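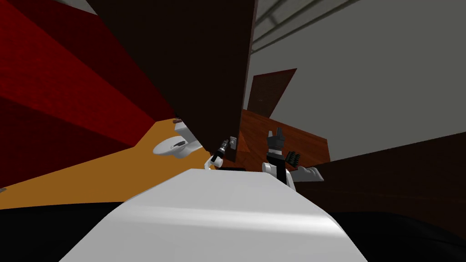

Figure 1. Small gray block, dark panel behind.

4.2 Naming the grays

I had 86 people in the Betancur survey type whatever color word came to mind, and wow, did "gray" do a lot of work! I'd bet on "slate" or "charcoal" showing up everywhere - they barely did.

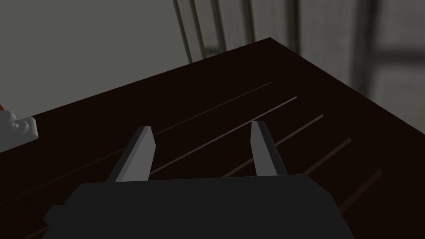 Figure 2. Dark brown tabletop with a lighter side face.

Browns were messier. People went for food (coffee, cocoa) or wood (walnut, mostly), and 10 of them just wrote "black."

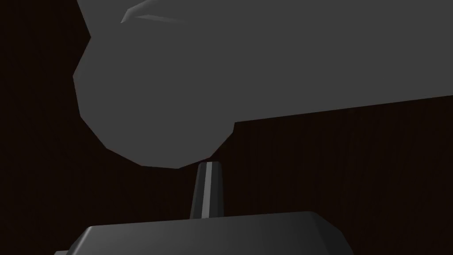 I kept those answers in, spelling and all, and grouped them by hand over October.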